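Sports Economics and Analysis, Unit 6
Reading the Transfer Market
Notes prepared by Ruxandra Ursu. Bring these to the January session, marked up.

Last time we left off with the claim that big summer spending "buys points." You will hear this from every studio couch. I want you to be suspicious of it before you try to prove or disprove it.

Start with what a fee is. A transfer fee is the price of ending a contract early. It tells you how many years the player had left, how badly the selling club needed cash and how many other buyers were calling. Talent is in there somewhere too. A striker with four years left on his deal costs more than the same striker with one, and he doesn't score more goals for it.

Wages do a better job. In most leagues where we have decent payroll figures, they track final position more closely than fees do. Before you get excited, ask which way the arrow points. Clubs that finish high get more prize money and then pay more. Some of what looks like "wages cause wins" is last year's wins paying this year's wages.
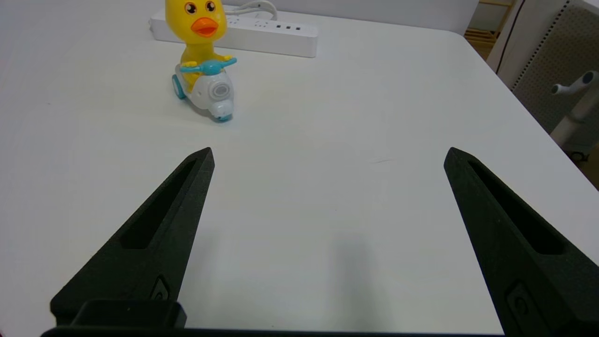 Why do fans and reporters keep quoting net spend?
It is easy to find and easy to rank. Net spend takes fees paid and subtracts fees received, so a club that sells an academy player looks thrifty even if it wasted every cent it spent.

The class data set has 344 transfers, of which 255 have a reported fee. Think hard about the missing ones. They are mostly free agents and "undisclosed" deals, and undisclosed deals are not a random sample. If you drop those rows without saying so, I will take points off.

Suha Daher's guest talk covered the rating tools sold to clubs, mainly Plumo and Wekov. Her slides were fair to both. My own view is grumpier. Both tools grade themselves on players the client went on to sign — the ones who were passed over vanish from the record. Ask any vendor for the list of players it told a club not to buy.

One more warning, on new managers. A team that changes managers after a terrible run usually improves. Teams on terrible runs that keep their manager usually improve as well. Look up regression to the mean in the Unit 2 notes if that sounds odd.

For next time: pick one signing you believe was a bargain and write 700 words arguing against yourself. Quotes from the player's agent do not count as evidence.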